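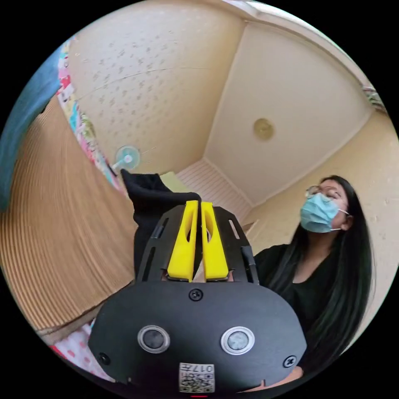 Black fabric, bunched and folded: the dark wash is the one most of us put off longest.

There is a particular kind of evening, usually in June when the windows are open and everybody else seems to be out somewhere nicer, when I finally give in and fold the black things. I don't know how it is in your house, but in mine the pale washing gets put away almost cheerfully, and the dark washing sits on the chair until it has more or less become part of the chair.

Some of this is simply that black is hard to read. You pick up what you think is a sleeve and it is a leg, or a hood, or two socks that have crept inside one another, and by lamplight you may be halfway through folding a top before you find it is inside out. My grandmother, who kept a boarding house at Vomside and had more sheets through her hands in a week than I have in a year, did all her dark folding at the back bedroom window before dinner. I used to think this was fussiness. Now I do the same, whenever the day allows it.

Her other rule was to shake everything twice. Once to get the creases out, and once (she said) to see what it was. Then lay it flat, smooth it from the middle with the side of your hand, and bring the long edges together before you think about the short ones. Thick things, jumpers and fleeces and the like, she rolled.

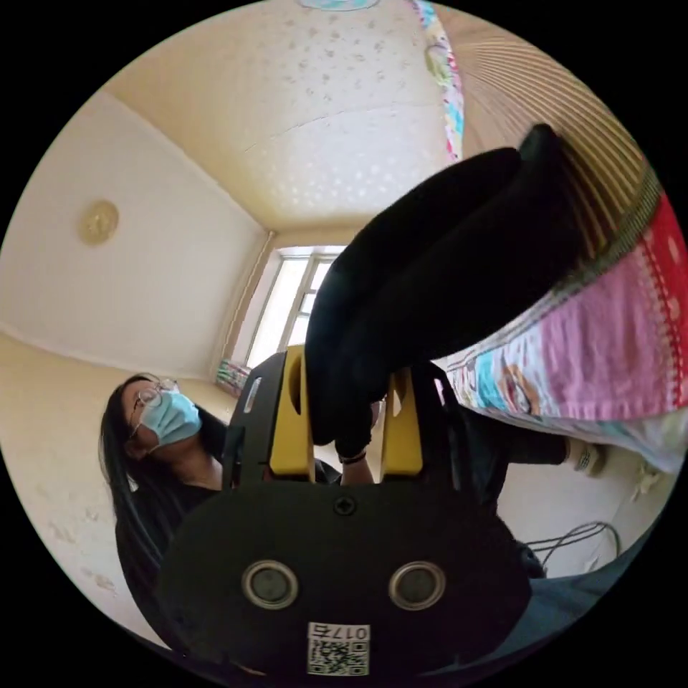

A good blanket deserves to be somewhere you can see it, and I have never understood putting the cheerful ones at the bottom of the cupboard. Mine came from a shop in Trindmont that has long since turned into a bakery, and it lives across the foot of the bed all year round. It does a useful job on folding days too. Lay something black against pink, red and light blue patches, with cartoon-style figures and a scalloped stripe running through, and you can suddenly see where the edges are, which on a navy duvet you never will. A plain beige curtain nearby helps as well – it gives the eye a rest from all that pattern.

As for where it all goes afterwards, I am a drawer person married to a shelf person, so we have come to terms. Tops are folded in thirds and stood on end in the drawer, and the rolled jumpers go on the shelf with the fold facing out. The odd socks have a shoebox, and I look through it when I remember.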